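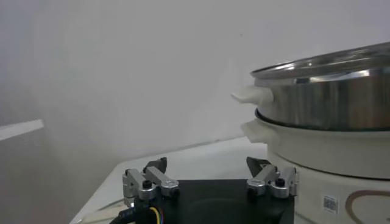

Cream handles, steel steamer, glass lid. My entire personality since February.

A thread about owning an electric hot pot, for anyone standing in the aisle at Tanui right now with one under each arm.

I went in for a colander. I want that on the record. The Otham was on the end of a shelf, marked down to $41, in the colour my grandmother's whole kitchen used to be. I didn't buy a colander. I still drain pasta with a plate and a bad attitude.

The box promises 2,000 watts. My building is the Stumen, in Falwood, wired by someone who felt two appliances at once was showing off. So it's the pot or the kettle. We've all made our choices and mine is dumplings.

Things I like: the steamer tier has its own handles, and they sit right over the handles on the base. Very neat to look at, stacked up like that.

Things I like less: the handles sit right over the handles on the base. Go for the top pair in a hurry, grab the bottom pair, and you're carrying the whole apparatus to the sink like a christening gift.

Also, the steamer is so shiny that it reflects everything in the room. I've seen myself eating over it at 11 p.m. and I didn't care for the angle.

The manual says 500 mL of water in the base for steaming. It says this in bold, twice, then on the back page it says "add suitable water". I've been using 500. I consider the back page a cry for help.

Timing, from my own ruined dinners:
Broccoli: less than you think.
Frozen buns: more than the packet thinks.
Sweet potato in big chunks: 30 minutes, and no, lifting the lid to check doesn't move things along. I've tested this thoroughly.

About the lid. It's glass so you can watch your food. For the first minute you can watch your food. After that it's weather.

A few people have asked where it lives. It lives on the white table against the white wall, because there's no cupboard in this flat tall enough to take it with the tier on. I could store it in two pieces. I could also iron my sheets.

White table, white wall, cream pot. A friend said it looked like a dental clinic that does soup. I've thought about that every day since.

So I tried to liven it up, and by liven it up I mean I added more white things. There's a big round clear tray with little round wells in it, and white fluffy balls sitting in the wells. Yes, I heard it as I typed it.

Every single guest has looked at the pot, looked at the tray, and asked how long the dumplings need. They're not dumplings. They've got fuzz on them. Please look at your dinner before you ask me to steam it. 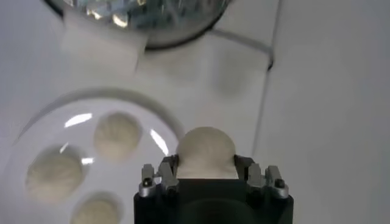
One person asked if they were fish balls. One asked if they were mochi, quite hopefully. My dad asked if I was all right.

The tray, for the record, is a nightmare to keep clean. Clear anything is. Every bit of light in the room lands on it and points out the fingerprints. And you can't give it a quick wipe, you have to take everything out of the wells first and then remember where it all went, as if it matters. It matters to me, a bit.

I did consider using it for actual food. Sauces in the wells, chopped spring onion, a bit of chili, very civilised. Then I pictured washing peanut sauce out of every one of those wells and went back to saucers.

Someone in the replies wants to know if the pot is "worth it" compared with a saucepan and a bamboo basket. Look, no. A saucepan and a bamboo basket will do the job and you can put them away afterwards like an adult. But you can't do it at the table in your dressing gown, and that was the bit I was shopping for.

Cleaning: the steel part is easy. The join where it drops into the base is less easy – there's a thick rim and a thin dark gap and I've lost rice to that gap that I'll never see again. Old toothbrush. Label the toothbrush.

Don't put the base in the sink. The manual is extremely clear on this and for once I agree with it on both pages.

Broth tip, as payment for reading this far: mushroom stems, the end of the ginger, a spoon of miso at the very end, and whatever greens are going limp in your crisper. Steam the buns on top while it simmers. Dinner for two, or for one person with no plans.

Questions I won't be taking: what it does to my power bill, whether I've bought the colander yet, and whether cream counts as a colour.

Update: went back to Tanui for the colander. They were out of colanders. They had the matching Otham rice cooker, though, and I'd like it noted that I walked all the way to the bus stop before I turned around.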